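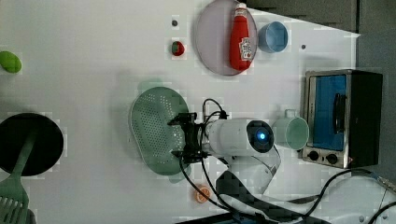 *Kitchen table, morning: ketchup on the pink plate, mint-green colander, toaster oven at the right.*

**November 29, 2025**

The review of the shared kitchen at Lirnero House was begun this morning, following the notice issued to residents earlier in November. Inês Barreto attended on behalf of the residents. I kept the record and enter it here in full, as the official form allows only 40 words for remarks.

It was agreed to proceed by surface, beginning with the white table. The blue cup was standing against the plate and the green mug farther along, toward the toaster oven. Ms. Barreto asked that cups and mugs be given a single shelf. I had intended to separate them, mugs near the kettle and cups with the glasses, but her proposal was adopted and the shelf to the left of the sink has been labeled accordingly.

The ketchup was the subject of some discussion. It was lying on the plate, label up, when the table was recorded. The house rules state that condiments are to be stored in the door of the refrigerator once opened. Ms. Barreto holds that ketchup keeps perfectly well in a cupboard and that cold ketchup spoils hot food. I noted her view and left the rule as written.

The round black pan and the pale green spatula are to be kept together on the lower rack. The spatula has a long handle and will not lie flat in the utensil drawer, a matter already raised under the previous arrangements. A hook was suggested. I have written to Urho Lappalainen to ask whether one may be fixed to the side of the cabinet without further approval.

The colander presented the only real difficulty. It is oval, and the rack supplied by Juntunen takes round bowls. We tried it upright, then on its side, and finally placed it on top of the refrigerator, where it may remain until a better position is found. Ms. Barreto observed that she uses it more than any other item in the kitchen and would not care to reach for it every evening. The point was fair. It has been moved again, to the windowsill, on a provisional basis.

Small produce is to be kept in a bowl in future and not left loose on the table. A bowl has been requested from the second-floor pantry.

The toaster oven stays where it is. Its crumb tray is to be emptied every 7 days and the date entered on the card inside the cupboard door. The old card was full and bore no entries later than the spring. I have put up a new one.

We stopped for coffee at eleven and resumed with the drawers, which took far longer than the table. There are six drawers, of which one does not open. Mr. Lappalainen replied in the afternoon that the hook is approved and that he will look at the drawer himself when he is next in the building.

Still outstanding: the upper cupboards, the labels for the spice jars, and the question of who replaces the dish soap.

Supper was eggs and toast, eaten late. I washed the pan and returned it to the lower rack.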